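**Vinditz wooden skewers, pack of 100, and whether they're worth paying extra for**

I'll say up front that I didn't want to review skewers. A skewer is a stick. But I've been buying the cheapest ones at the grocery store for years, and after a November dinner where I picked splinters out of a plate of chicken, I decided to try the ones that people at Kassab keep pushing on me. Kassab is the kitchen supply store near my work. They carry the Vinditz line on the shelf right by the register, which tells you something about the margin.

The sleeve says "professional grade." I have no idea what profession they mean.

**What you get**

A cardboard sleeve with 100 plain skewers in it. No handle, no paddle end, no coating or paint. One end is sharp and the other is blunt. The sleeve closes with a tuck flap that tore the second time I opened it, so mine now live in a tall jar. The product page has 631 reviews and most of them are five stars with one line of text ("great product fast shipping"), so I ignored those and read the two-star ones. The complaints were the usual: some arrived broken, some were bent, one person thought they were buying metal.

Mine weren't broken. A handful had a slight curve, which you notice when you try to turn them on a grill and they roll back to where they were. The rest were straight. I'd put that down as a modest win over the store brand, where I usually throw out a few before I start.

**Points**

The point is the main selling feature and I'll admit it's decent. It goes through raw bell pepper without splitting the piece, and through onion without pushing the layers apart, at least if you go in near the root side. Cherry tomatoes are easy with anything, so I don't count those. Halloumi is where I expected trouble and got it. The cheese cracked on three of the skewers I loaded, and I've had the same result with skewers at half the price. If you want to do halloumi, warm it up to room temperature first or cut it thicker. Paying more for the stick didn't fix it.

Mushrooms were fine. Potatoes need to be parboiled no matter what the sleeve says.

**Splinters**

Here the store brand loses, and clearly. I ran each kind through a paper towel before using them, and the cheap ones pulled fuzz off the towel almost every time. The Vinditz ones snagged now and then, mostly near the blunt end. So "splinter free," as printed on the sleeve, is a stretch. "Fewer splinters" would have been a fair claim and I wouldn't have argued.

**Burning**

The sleeve also says "no soaking needed." Don't believe it. I did a batch dry over charcoal and the exposed ends went black and then dropped off into the coals, which made them very hard to turn. Soaked for half an hour, they held up about as well as any wooden skewer holds up. Under a broiler I'd soak them too, and put a strip of foil over the ends if you're fussy about looks.

My neighbor swears by an overnight soak. I tried it once and couldn't tell the difference.
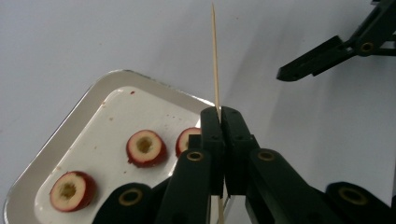 Zaid Farah

With the tip pointing up like that, you get a fair idea of the shape: thin, with a proper taper to a sharp point. I like the taper. The thinness I'm less sure about. It's good for small pieces and fruit, and bad for anything heavy. Lamb cubes cut on the large side will spin when you lift them, and a full row of chicken thigh made the skewer sag enough that I went back to using two side by side. Once you're using two per kebab, your pack of 100 is a pack of 50 and the price starts to look silly.

Also, have a tray next to you when you load these. A shallow one with a bit of a rim is enough to keep the juice off the counter, and you can carry the whole lot outside on it.

**Compared with the Fosevby**

Fosevby sells a flat wooden skewer, wider than it is thick, and for meat I think it's simply the better choice. Nothing spins. The point is duller and you have to push harder, so I wouldn't hand them to a kid helping with fruit, and they split soft strawberries right down the middle. But for an ordinary cookout with chicken and peppers I'd take them over the Vinditz without thinking very long.

If you grill every weekend, buy metal and stop reading skewer reviews.

**Would I buy them again?**

For fruit, for caprese bites, for testing whether a cake is done, sure. They're neat and sharp and they don't shed much. For the grill, no, or not at full price. Kassab had them marked down when I went by last week and at that price I'd shrug and put them in the basket.

What I object to is the sleeve. Take off "professional grade," "splinter free" and "no soaking needed" and you have a perfectly good wooden skewer that costs a little too much.

3 out of 5. Half a point of that is for the tip.

*Updated Sun 8 March: a reader asked if the blunt end can be sharpened so both ends work. I did a couple with a pencil sharpener. It works, but the wood there is rougher and you'll want to sand it, and then you've got no safe end to push on.*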